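I got to the Flevow vintage fair twenty minutes before the doors opened and there was already a queue round the side of the building, half of it in the most wonderful coats. May is a silly month for coats! But if you own a bottle-green swing coat with a shawl collar, I suppose you wear it to the one place where strangers will stop you and ask to see the lining.

This was my first time. I had heard about it from a woman on a train who was carrying a hatbox, and I'd been putting money aside in an envelope ever since. Entry was 12 euros, cash only, and you get a little cloth ribbon to pin on so you can wander in and out all day (I went out once, for a cheese roll, and ran back).

The hall used to be a tram depot and the rails are still in the floor, so mind your heels. Stalls run along both sides and then there's a sort of island in the middle where the jewellery people are. I did the left side first and was in trouble by the third stall. That was Buvitz, a dealer in knitwear only, everything folded by colour, with a smell of cedar coming off the tables. I tried on a mustard cardigan with leather buttons and a hem that somebody had reknitted in a slightly different yellow. I loved it more for that. It came home with me.

Further down was Gauthier, the grand end of things: evening gowns on proper stands, beaded bags in glass cases, prices written on tiny cards in pencil. One silk dress, cut on the bias, was 700 and I stood in front of it for a long while doing sums. The young man on the stall let me hold the sleeve to the light so I could see the hand stitching, and he was so pleased to talk about it that I forgot to feel shabby. 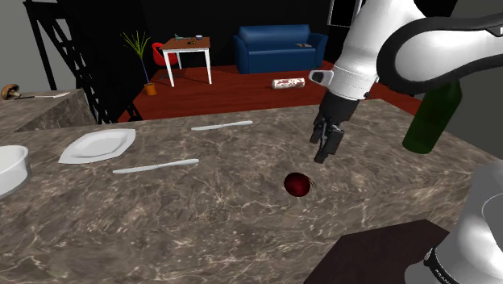
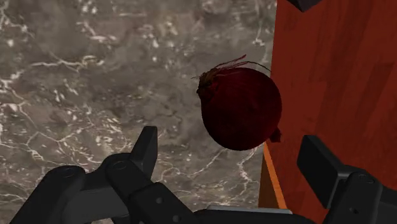
**Can you try clothes on at the fair?**

There are 2 curtained changing rooms at the back near the cloakroom, and most of the bigger stalls have a mirror of their own. Wear something thin and plain underneath and you can slip a jacket or a coat on where you stand.

After lunch I went to the mending talk upstairs, given by Guilan Ding, and it was the best hour of the day. She had brought a suitcase of things most people would throw out: moth-eaten jumpers, a kimono with a split seam, a child's pinafore let down so many times that the hem had stripes. She passed them all round. We learned how to weigh a fabric in the hand before choosing a thread, and why you should never mend old silk with new polyester (the polyester wins, and the silk tears beside it). I wrote so fast that I can't read half my notes.

I finished at Otico, which sells old spectacle frames and sunglasses out of printers' drawers. According to the owner there were 608 pairs on the table that morning, and I must have tried on a good share of them. I left with some pale tortoiseshell cat-eyes that need new lenses and make me look like a strict librarian. Hurrah!

The tram back to the station goes from right outside the gate, and at five o'clock it was full of people with paper bags on their knees, showing each other what they'd found. The swing coat was two seats in front of me. It has a lilac lining.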